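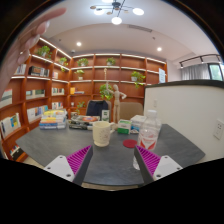
FOR IMMEDIATE RELEASE

Nukeck opens Tusis table room in Fimdale this Saturday

Drop-in tidying sessions for people who have too much on the desk

FIMDALE — Nukeck, the home-organizing outfit behind the Didenko shelf sales, opens the doors of its new Tusis table room this Saturday at 10 a.m. Free to walk in. No sign-up. Bring a box of stuff from your own desk if you want help with it, or just come and practice on ours.

The idea is simple enough. One big gray table, loaded with what ends up on anybody's desk in a normal week. Books in stacks. A mug. A coaster with nothing on it. A bottle. Small cartons that should of been put away days ago. Visitors clear it, sort it, set it up again so a person could sit down and work there.

Each session runs with 7 seats. There are 2 sessions on opening day, one at 10 a.m. and one at 2 p.m. Come early, the morning one will fill up.

What people do at the table:

Drinks first. Mugs and bottles get a spot near the edge of the work area, on a coaster, away from paper. Caps on.

Books next — tall stack or low pile, pick one. Spines facing the chair. Magazines go at the bottom or they slide.

Boxes and cartons after that. Same side of the table, labels out, nothing balanced on top of anything else.

Then the odd things. Everybody has one. Ours is a jointed artist's mannequin, and it has moved all over the table in the trial sessions. It can stay, but it needs a place of its own.
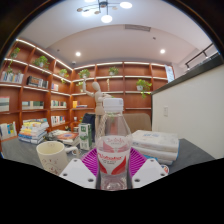
One visitor to a trial session in May wrote back afterward that the sorting was fine but the bottle rule was the part that stuck, "I had three of them going at once and never finished any, now there's one and it has a place." Another asked for a longer slot. We heard that a lot and we're looking at it for the fall.

Nukeck is also putting out a one-page Tusis sheet with the opening. It's the same order we use in the room: drinks, books, boxes, odd things. Printed on card, meant to lean against something at the back of the desk. Cost is $2 at the door, or free with a bag of donated books. Paperbacks, magazines and cookbooks all welcome. No encyclopedias please, we have no where to put them.

Tusis sessions continue on Saturdays after the opening, same hours, for as long as we have the room. Schools and offices in the Fimdale area can book the table for a private group of up to 19 standing, shorter format, weekday afternoons. Ask for the group rate.

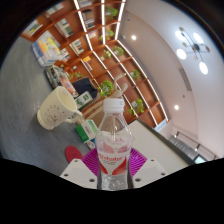

Groups get the table unsorted and work on it together, so leave coats and bags in the hall — there isn't space for both. Wear something comfortable. Kids are fine with an adult.

Mugs used at the table belong to the room and stay there. Bring your own if you want coffee, the machine is by the front door and it takes coins only.

Parking is behind the building, enter from the side street. The front steps are steep, use the ramp on the left if you need it. Doors open 15 minutes before each session.

Press are welcome at either session. Please tell the Nukeck front desk before Friday noon so we can hold a seat.

Contact: Nukeck press desk, Fimdale

###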